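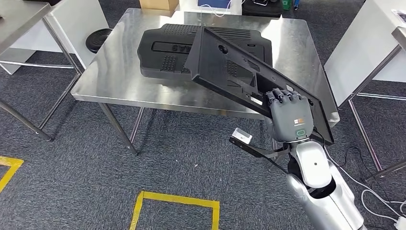
Carbon black is the cheapest pigment a molder can buy, and the most forgiving. It hides flow lines, covers small differences between batches of resin, protects the polymer from sunlight and lets regrind of several colors go back into the same hopper. For these reasons it became the standard color for parts that customers rarely look at: equipment covers, fan guards, brackets, trays, the inner halves of housings. The large molded cover lying on the steel table, with its raised center, its rows of ventilation slots and its fields of small square bumps, is an ordinary member of the class. Parts of this kind are made in very large numbers, and at the end of their service life they present the plastics recycler with a problem of identification.

The trouble starts with light. Most automated sorting of plastics relies on near-infrared reflectance. A lamp illuminates the material on a belt, a sensor reads the light that comes back, and the shape of the spectrum is compared with a library of known polymers. Polypropylene, polystyrene, ABS and polycarbonate each absorb at slightly different wavelengths, and on light-colored flake the method is fast and accurate. Carbon black absorbs strongly across the entire range the sensor uses. Almost nothing is reflected. The sorter sees a gap in the stream that looks much like the belt itself, which is usually black as well.

A plant that cannot see a part has few options. It can send the whole dark fraction to a furnace, sell it as mixed plastic at a low price, or separate it by some property other than its spectrum. The Drallthorpe works, which takes shredded equipment housings from dismantlers across its region, chose the last of these in March and has been adjusting the process ever since.

Density does the first part of the work

Incoming material at Drallthorpe is shredded to a nominal 20 mm, passed under magnets and over an eddy current separator, and then washed. From there it enters a series of tanks. The first holds plain water. Unfilled polypropylene and polyethylene float. Polystyrene and ABS, both slightly denser than water, sink and are carried to a second tank in which the density of the bath is raised with dissolved salt. In that bath they float, while polycarbonate blends, flame-retarded grades, glass-filled parts and PVC go to the bottom.

The method is old and the equipment is simple, but it depends on conditions that are easy to upset. Fillers are the main one. Polypropylene with a high talc content is denser than water and reports to the wrong tank. Air clinging to a rough flake will hold it at the surface when it should sink. Textured surfaces trap more air than polished ones, and a part with bumps, ribs and slots breaks into flakes with many small corners where a bubble can lodge. Drallthorpe added a wetting agent to the wash and a mixer ahead of the first tank, and reports fewer misplaced flakes since the change.

Bath density is now checked every 4 hours. Temperature matters as well, and the salt bath drifts when the building is cold. A heat exchanger was added to the loop, and the older practice of correcting the bath by eye from the behavior of the flakes has been dropped.

Separating what floats together

Polystyrene and ABS are too close in density to be divided reliably in a tank. They also do not mix well in the melt. A modest share of one in the other gives a brittle product that fails in impact, which limits it to plant pots, spacers and similar low-duty uses.

The usual answer is charge. When dry flakes of two different plastics are tumbled together, contact between them leaves one kind with a positive charge and the other with a negative charge. Dropped between high-voltage electrodes, they drift in opposite directions and fall into separate bins, with a mixed middle cut that goes back for another pass. Pigment has little influence on the result, and black flake can be treated in the same way as white.

Moisture has a great deal of influence. The Mellor line, which was installed with an undersized dryer, spent its first season returning most of its feed to the middle bin. Surface water lets the charge leak away before the flakes reach the electrodes. Dust causes a similar fault, as fine particles coat the larger pieces and hide the surface that is meant to make contact. Mellor now dries for 50 minutes, screens out the fines, and closes the line on days when the humidity in the hall is above its limit.

Reading the flake directly

Optical sorting of black plastic is possible at longer wavelengths. In the mid-infrared, the polymer bands are strong enough to be read from a black surface. Laboratory instruments have done this for decades. The difficulty lies in doing it on a moving belt, one flake at a time, with detectors that are costlier and generally slower than their near-infrared counterparts. Handheld units occupy the middle ground and are suited to whole parts, where a single reading can settle the identity of a large piece before it is shredded.

Where a part carries a molded material code, the code helps. It is often small, worn or on an inner face, and it describes the resin as first specified. It may say nothing about a later change of supplier. Sendley, a dismantling firm that strips equipment by hand, compared the molded codes on 148 black housings with instrument readings and now treats the code as a first guess – parts go to a pallet only when the two agree.

Changing the pigment

The alternative is to remove the cause. Dark pigments that reflect near-infrared light are on the market, some based on mixed metal oxides and some on blends of organic colors. The Venora range of compounds uses the second approach. To the eye the molded part is black, though beside a carbon black part it can look faintly brown or blue, and matching adjacent panels from different sources takes care. Cost per pound is higher, and the compounds do not give the same protection from sunlight unless a separate stabilizer is added.

There is also the matter of regrind. A molder that runs both types must keep them apart, as a small amount of carbon black returned to the hopper is enough to make the product unreadable again. Labeled bins and a separate granulator are the normal precaution. And any new pigment affects only new parts. Covers and housings now in service were molded with carbon black, many will remain in use for years, and tanks and electrodes will be needed to sort them when they arrive.

Related articles
Talc, chalk and glass: fillers in the wash line
Choosing a salt for heavy-media tanks
What molded material codes leave out
Drying flake before extrusion

This site uses cookies to remember your settings and measure visits. By continuing to browse, you accept our use of cookies. Manage preferences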